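The Ferry Line Nobody Wanted to Lose

By Inès Hervieu

January 29, 2024

I got to the Molbridge crossing a little after five in the morning, which I thought was early. Ha! There were already trucks backed up past the diner, engines idling, and a guy in a Carhartt jacket was selling egg sandwiches out of a cooler. He'd sold most of them.

If you've never used Molbridge, it's a two-lane bridge with a customs booth at each end, and on a normal day 2594 people walk or drive over it to get to work, school or the dentist. (The dentist is a big one. Half the town of Lendaten gets its teeth done on the other side.) Back in November the government cut the booth hours and dropped the early shift, and the whole rhythm of the place went sideways.

Bogumił Duda has hauled tomatoes and peppers across for 28 years. He let me ride along in his cab, heater blasting, radio on low. "I used to be home for lunch," he told me. "Now I eat lunch right here, looking at that guy's bumper." We moved maybe four truck lengths in the first hour. He knows every driver in the line, and he waved at all of them, and I started waving too.

The produce can't wait the way people can. At Grarinico, the warehouse where Bogumił unloads, they threw out 509 crates in one month. The manager, Mahmoud El-Sayed, walked me past the dock and got quieter as we went. He's cut two people from the night crew and he's known both of their families forever. He doesn't blame the officers in the booths, by the way. Hardly anyone I met did. They're short-handed and working doubles, and one of them coaches the Lendaten girls' soccer team.

Then there's the walking line, a whole different world! Students, nurses, grandmothers with rolling carts. Chin-lung Tsao runs the Mahrous pharmacy two blocks from the bridge, and he now opens at four-thirty so people can pick up prescriptions before they queue. He has a petition on the counter asking for the early shift back. It had 1051 signatures when I added my name to the margin as a visitor, which he said was fine but wouldn't count.

I asked him whether he thought anybody in the capital would read it. He shrugged and rang up a bottle of cough syrup.

The county did send Stavros Obradović, its transport chief, to a public meeting at the high school. He promised a review of the hours by spring and stayed until the janitors stacked the chairs, answering everyone. Bogumił missed it. He was still in line.

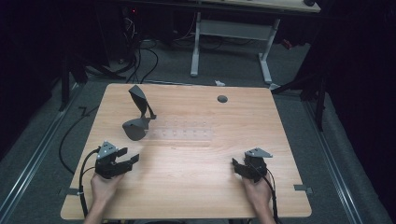

I rode back with him that evening, with the truck empty and the booth already down to one lane, and he asked me to put in the story that the other side has better coffee.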